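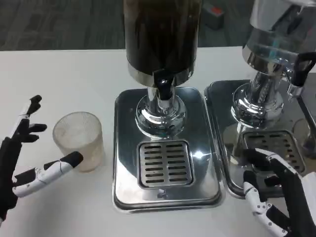

Speaker notes, "Who Makes the Coffee?"
Jacobus Ntuli, afternoon slot, 14 minutes plus questions

Start with the show of hands. Who has a machine at home that washes dishes? Everyone. Who has one that loads the dishwasher? Wait for the laugh, don't rush it.

Say up front that I buy equipment for canteens. I don't build robots and I have no stake in them failing. Mekutell runs 40 staff kitchens and every one of them has a drinks counter that somebody has to look after. If a machine could do that job I would sign for it in April and go home early.

Then the chore itself. People say "making coffee" as if it were one job. Read the list from the Gellesden kitchen sheet, slowly:

get a clean cup
put it under the right spout
open the tap, close it before it runs over
wipe the tray
lift out the grate, rinse it, put it back the right way round
top up the beans
notice the beans are low in the first place

A vending machine has done items two and three since before I was born, and it did them without fingers. Pause here. The hard ones are at the bottom of the list, and those are the ones I never get shown at trade fairs.

Next slide. Leave it up for a bit, let them look at the thumb.

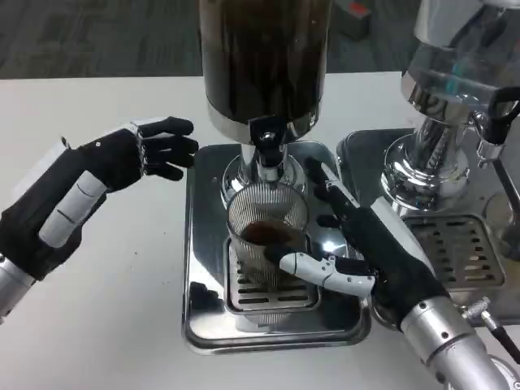 Slide 3: Right hand on the mesh cup, under the spout.

Points to make while it's up:

The grip looks good. Say so. Palm against the side, thumb round the front. Ten years ago I'd have bet against it. A hand shaped like ours can use things made for us, and that is the best argument these people have.

But a picture of a grip tells you about the grip. I can't tell from this how long it took to get there, or how many tries, or whether the grounds ended up in the cup or on the floor. Ask for those numbers. Ask again when they send you a video instead.

Also look at the table. Plenty of clear white space in front. Compare with Nirkby at 8 in the morning: milk rings, a stack of someone's mugs, a phone charging where the sugar should be. (If they look bored, tell the story about the teaspoon in the grinder. If running late, skip it.)

Now the money part. Keep it short. The Ngata site pours 400 cups on a busy day. One attendant does that and also does the tables, signs for the milk and knows who is allergic to what. A machine that handles only the pouring saves me the easy part of her shift. I still need her for the rest, plus someone to call when the machine stops.

What would change my mind. Be fair here, there will be vendors in the room:
- a full morning in one of my kitchens, with no engineer standing next to it
- a grate taken out, washed and put back
- a spill it hasn't seen before
- a price per month, in writing

Question I expect: "Won't it get better?" Yes. I'll look again next year, same list, same kitchens. I'm not paying this year for next year's hands.

Leave the kitchen sheet on the screen during questions. Handouts are in the blue folder, take the spare adapter.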